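Ostik 하드왁스 오일 - 원목 상판용 마감 오일

제조 Zenent / 국내 판매 Prorilo
용량 0.7L, 2.5L
광택 무광, 반광
색상 투명, 허니, 오렌지브라운, 다크월넛

원목 테이블, 책상 상판, 선반, 계단판용 오일입니다. 실내 전용. 외부 데크 안됩니다 (데크용은 Hegarty 제품으로 따로 있어요, 아래쪽 참고).

식물성 오일에 왁스 섞은 타입. 나무 속으로 먹고 표면에 얇게 남습니다. 바니쉬처럼 두꺼운 막이 생기는 게 아니라서 나중에 긁힌 데만 부분보수 가능. 이게 제일 큰 장점이고 재구매하시는 분들도 대부분 이 얘기 하십니다. 단점은 건조가 느림. 급하신 분은 수성 바니쉬 쓰세요.

색상 안내

투명은 칠하면 물 묻은 나무 색 정도로 진해집니다. 완전 무색 생각하고 사시면 안되요. 허니는 노란기 살짝. 오렌지브라운은 붉은기 꽤 있습니다, 오래된 가구 느낌 좋아하시는 분들. 다크월넛은 밝은 나무에 올리면 얼룩지기 쉬워서 처음 쓰시는 분께는 권하지 않습니다.

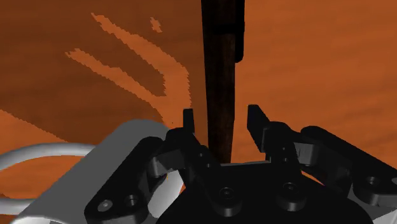

주황빛 목재 상판과 짙은 갈색 나무 봉

모니터마다 색이 다릅니다. 그리고 나무마다 다릅니다. 같은 오렌지브라운도 오크에 바르면 차분하고 소나무에 바르면 확 올라와요. 자투리 나무나 상판 밑면에 꼭 먼저 발라보세요. 색상 차이로 인한 개봉 후 반품은 안 받습니다.

도포 면적

0.7L 한 통으로 두 번 도포 기준 5㎡. 샌딩 거칠게 한 나무, 무른 나무는 더 먹습니다. 식탁 하나면 0.7L로 충분하고 남아요. 남은 건 뚜껑 꽉 닫고 통을 뒤집어서 보관하면 표면에 막이 덜 생깁니다. 막 생겼으면 걷어내고 쓰시면 됩니다. 풀어서 섞지 마세요, 알갱이 다 묻어나옵니다.

작업 순서

샌딩 120방 다음 180방. 240방 이상 올리지 마세요 오일이 안 먹습니다. 결 방향으로만.
먼지 제거. 진공청소기 다음에 마른 천. 물걸레 쓰셨으면 완전히 말린 뒤에 도포.
통 바닥까지 저어주세요. 흔들면 기포 생김. 무광은 특히 잘 저어야 됩니다, 소광제가 밑에 깔려 있어서 대충 저으면 위쪽은 반광 아래쪽은 떡.
스펀지나 짧은 붓으로 얇게. 정말 얇게요. 문의 주시는 내용 절반은 두껍게 발라서 생기는 문제입니다.
10분 두고 마른 천으로 닦아냅니다. 표면에 고인 게 없어야 합니다.
하룻밤 건조 후 2차. 1차보다 더 얇게.
2차 끝나고 가벼운 물건은 다음날부터, 물이나 뜨거운 그릇은 7일 지나고 쓰세요.

겨울엔 건조가 더 오래 걸립니다. 손바닥 대봤을때 끈적하면 아직입니다. 창문 열어놓고 기다리는 수밖에.

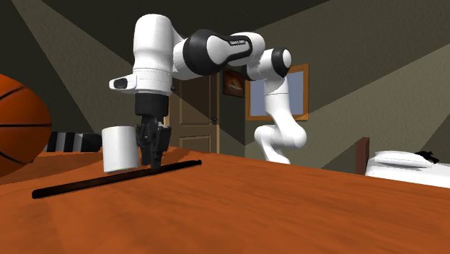
기존에 바니쉬나 우레탄이 칠해진 상판에는 바로 못 바릅니다. 안 먹고 위에서 끈적거리기만 해요. 도막 전부 벗겨내고 맨 나무 상태에서 시작하세요. 필름지나 시트지 붙은 상판, 무늬목 얇은 것도 주의. 무늬목은 샌딩하다가 뚫립니다. 확신 없으면 안 보이는데에 물 한 방울 떨어뜨려 보세요. 스며들면 가능, 동그랗게 맺혀 있으면 코팅된 겁니다.

기존에 다른 회사 오일 바른 상판은 대체로 됩니다. 180방으로 한번 밀고 1회만 도포. 왁스만 발려 있던 거면 왁스 제거 먼저.

평소 관리

물기는 바로 닦기. 젖은 컵 오래 두면 자국 남습니다. 세제는 중성만. 매직블럭 쓰지 마세요 광이 그 부분만 달라집니다. 자주 쓰는 식탁은 일년에 한 번 얇게 덧발라 주면 좋고 선반은 그냥 두셔도 됩니다. 컵자국은 고운 사포로 살살 밀고 그 자리만 다시 바르면 거의 안 보입니다. 색 들어간 제품은 경계가 남을 수 있으니 조금 넓게 펴서 작업.

안전 (꼭 읽으세요)

오일 묻은 천은 뭉쳐서 버리면 자연발화 합니다. 겁주려는 말이 아니고 진짜 불납니다. 물에 적셔서 밀봉하거나, 밖에서 한 장씩 펴서 완전히 말린 다음 버리세요. 샌딩할때 마스크. 작업 중 환기. 아이나 반려동물 있는 방은 다 마를 때까지 문 닫아 두시고요.

같이 주문 많이 하시는 것

도포용 스펀지 패드 (손잡이 있음 / 없음)
면 와이퍼 70장 묶음
사포 세트 120방 180방
Hegarty 데크 오일, 외부용
Ostik 왁스 리무버

배송 / 교환

오후 2시 전 결제건 당일 출고. 인화성 제품이라 항공배송 안되고 제주, 도서산간은 배편으로 가서 며칠 더 걸립니다. 통이 찌그러져 왔어도 새지 않으면 사용에는 문제 없지만 찜찜하시면 개봉하지 마시고 사진 찍어서 문의 게시판에 올려주세요. 바꿔드립니다. 뚜껑 개봉하신 건 교환 불가.

다크월넛 0.7L 현재 품절, 9월 입고 예정. 2.5L는 재고 있습니다. 대량 구매나 공방 거래는 Prorilo 문의 게시판에 수량이랑 색상 같이 적어주시면 견적 보내드려요.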